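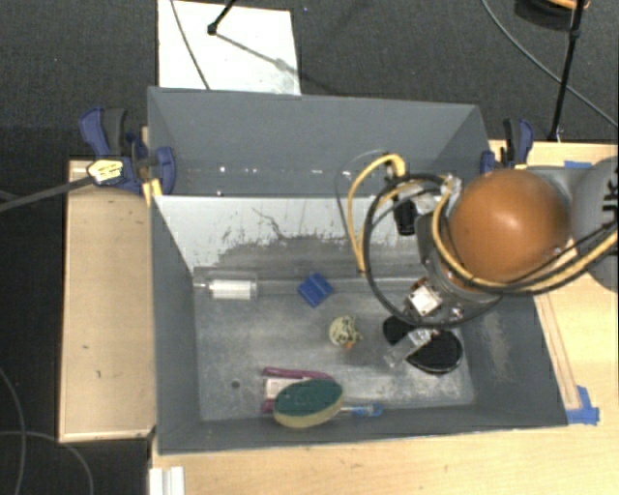

How to read a company's quarterly report in one evening

I bought my first shares on the strength of a tip from a bloke at work, and I'd owned them for 7 months before I opened a single report. When I finally did, the thing was enormous and I closed it again. So this is the method I use now, and it gets me through one report between tea and bedtime.

I'll use made-simple numbers from a small holding of mine, Pendus, which sells parts to other businesses. You can do the same with anything you own.

Step 1: Get the proper document

Go to the investor pages on the company's own site and download the full results, the long one. The press release is fine for the date and the headline figures, but it's written by people whose job is to cheer you up. My last one ran to 46 pages and a good third of that was legal boilerplate you can skim.

Step 2: Start with the cash

I know, everybody starts with profit! Profit has all sorts of judgement calls baked in though, so I go straight to the cash flow statement and find the line for cash from operations. Then I take off what they spent on equipment and buildings. Whatever's left is the money the business really had to play with. Write it down next to the same quarter last year (the same quarter, mind, because plenty of firms are busy in December and dead by February).

Step 3: Check the share count

This one caught me out badly with Hallalow. Sales were up, profit was up, and I was very pleased with myself until Olesia Kuzmenko from my investing club asked how many shares there were now. Loads more than when I'd bought, that's how many. My slice had been getting thinner the whole time. Look for "diluted weighted average shares" and compare it with a year ago.

Step 4: Look at what they owe

Find the note on borrowings and see when the loans fall due. A big debt due in ten years bothers me far less than a middling one due next spring, especially if rates have gone up in the meantime.

Step 5: Read the dull bit about customers

If one customer makes up a huge chunk of sales, it's usually mentioned in the notes. Onska had one like that and I walked straight past it the first time.

Step 6: Write three lines and wait

What got better, what got worse, what I don't understand. Then I leave it till the next day before buying or selling anything. I once put £400 into Panasiuk at eleven at night and regretted it by breakfast.

Ivan Vakulenko, also from the club, keeps his three lines in a spreadsheet. Mine are in a notebook with the date at the top, and before each new report I read the old page first.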